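Progress report to the Onsri equipment fund, 7/21/25
Project: upkeep and setup of the two-armed humanoid, Brindeter workshop
Prepared by the Gekus maintenance group

**Where we stand**

The robot is back on its feet and working at the sofa again! When we last wrote, in May, it had been off the floor with a stiff right elbow and a left wrist that lost its encoder signal whenever the forearm rolled past a certain point. Both faults are fixed. We have also changed how we look after the machine from day to day, and a good part of this report is about that, because it is where most of your money went and where we think it did the most good.

Spending is at 69 percent of the grant. The parts order is complete apart from one set of elbow cap seals, and we don't expect to need anything large before the grant ends.

**The right elbow**

We had blamed the gearbox. The joint drew too much current on the way up and felt gritty by hand with the power off, and we had already priced a new actuator when we decided to open the housing first. The gears were in good shape. The bearing behind the end cap had lost its preload, and the cap screws had backed out far enough for the seal to rub on one side.

We replaced the bearing and the seal, cleaned the seat, and put the cap back on with fresh threadlocker, tightening the screws crosswise in two passes. Current on the lift test dropped to match the left arm. Then we opened the left elbow as well, out of curiosity as much as caution, and found the same screws starting to move. It got the same treatment.

The money set aside for the actuator has gone into spare bearings, a torque driver that reads low enough for these small screws, and a proper bench stand to hold one arm at working height. The stand is a joy. Before we had it, someone had to hold the forearm for the whole job.

**The left wrist**

This was a cable fault and it took far too long to find. The signal dropped only in motion, and only with the wrist turned well over, so every bench check came back clean. We finally caught it by logging the encoder while one of us flexed the cable by hand a little at a time, from the forearm up. The break was inside the jacket, close to the connector, where a tie had been pulled too tight and the cable had been bending in the same spot on every roll.

The new cable is longer, with an open loop at the wrist so the bend is spread out. We did the right wrist to match. The loops stick out more than the old routing did, and they can catch on things, so the reach limits in the Cumar controller were pulled in slightly. We'd like to get some of that reach back with a soft sleeve over the loop. Two sleeve materials are on the bench now and the stretchier one is ahead.

**Setup at the sofa**

The sofa area is our main test spot for low reaching. It asks a lot of the machine: both arms go out forward and down together, the weight shifts toward the toes, and the wrists work close to a soft surface that gives when touched. If a joint has play in it, it shows up here long before it shows up at a table.

Our setup order is now written down and taped inside the tool cabinet:

1. Walk the robot to its start position with the arms folded and let it settle.
2. Check both feet for full contact before unlocking the shoulders.
3. Run the zero check on all joints, left arm first, and write the offsets in the log.
4. Roll each wrist slowly through its full range and watch the cable loop the whole way.
5. Bring both arms forward at low speed until they are over the seat cushions, and hold.
6. Compare the holding currents, left against right.

Step 6 is the newest and our favorite. The arms are built as a pair and should work equally hard in the same pose, so a gap between them is an early sign of trouble. We stop and look at the joint if the gap goes above 5 percent. It would have flagged the elbow well before the stiffness could be felt.

One person stays close by through steps 5 and 6 with a hand on the stop button. We tried running it from the desk with a camera view and didn't like it. You hear a dry seal or a rubbing cable from next to the machine -- from the desk you hear the fan.
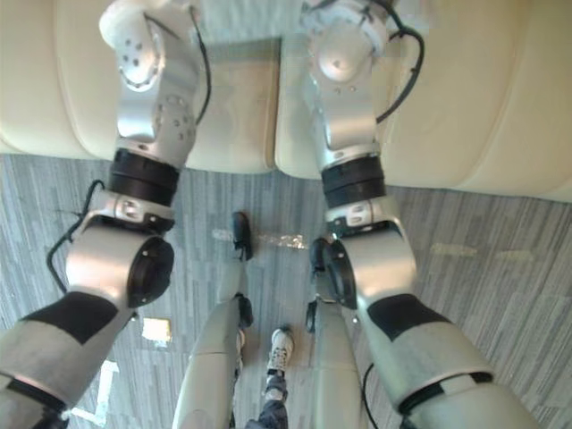

*Both arms forward at the sofa, looking down toward the floor. The cable at the left wrist loops along its right side; the one at the right wrist arches out over the cushion.*

**Routine care**

The old plan was a long service every so often, with whatever fixes came up in between. The new one is a short check after every 24 hours of running time: end cap screws, cable ties, connector seating, foot pads, and a wipe-down of the wrist housings. Almost 69 minutes was the time for the first one, with a lot of discussion. It has become quicker as we've learned which covers really need to come off.

The cable ties have all been replaced with hook-and-loop straps, except in the lower arm where there isn't room. We also put paint marks across the cap screws and the housing, so a screw that has moved can be spotted at a glance. It costs next to nothing and we wish we had done it from the start.

The floor needs to be better. Scraps of packaging and tape find their way onto the carpet and they don't belong near the feet. A floor pickup is being added ahead of step 1, and parts will be unpacked at the bench from now on.

**Still open**

- Elbow cap seals: on back order. We have enough on the shelf for one more repair.
- Cable sleeve: pick a material, fit both wrists, then retest the reach limits.
- Zero check: the offsets are still copied by hand from the Cumar screen into the log. We have a small script that does it on our test laptop and want to run it beside the handwritten log for a while before we trust it.
- Foot pads: the right one is wearing faster at the toe than the left. We don't know why yet. It may be a leftover from the weeks when the robot was favoring the good arm, or it may be an ankle offset. The pads will be swapped side to side and looked at again at the next check.

**Next period**

We would like to move the remaining money between two budget lines. The actuator line has funds we no longer need for that purpose, and the cable line is nearly used up. With your approval we'd make a full spare cable set for both arms, cut and terminated here, so that a wrist repair becomes a swap. The total stays the same.

We also want to write up the elbow repair with photos and torque values and send it to the other Onsri groups that run this type of arm. If their cap screws are anything like ours, they'll want to check them soon, and we're happy to lend out the torque driver. The draft should reach you along with the request form for the budget change.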